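About Meleo

Meleo is a commercial laundry in Sirthorpe. We wash, fold and deliver staff uniforms for clinics and hotels. We have 70 employees and 2 sites, and a typical shift at the Forsberg Road plant folds 1067 pieces.

In September we moved part of our T-shirt folding to two-armed booths. Each one works on a shirt at a time, with the basket kept at the back of the table.
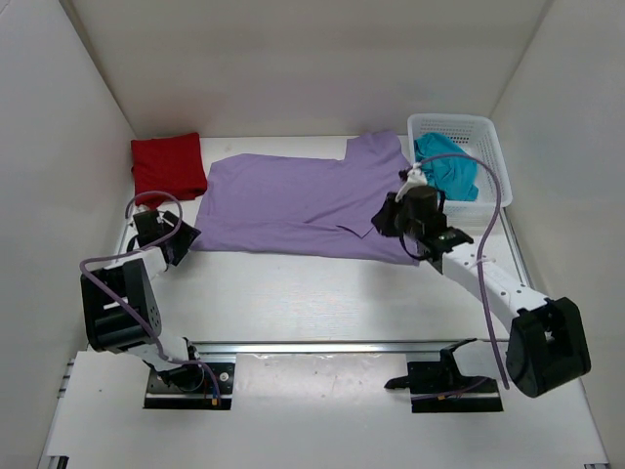 Macario Chávez says his shoulders feel better at the end of a shift, but he misses talking across the folding table and would like the booths set closer together.

We are looking at the floor plan again. No jobs were cut when the booths came in. Folders now check finished work, sort mixed loads and handle repairs, and pay grades stayed the same. Training is paid and done on shift. Questions about it go to Cosmin Vasiliu in the plant office.
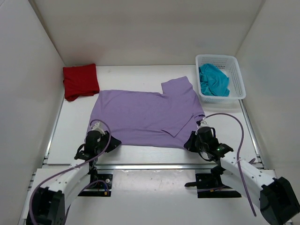 Folding booth with a purple T-shirt on the table

Our delivery area covers Sirthorpe and Wiltora.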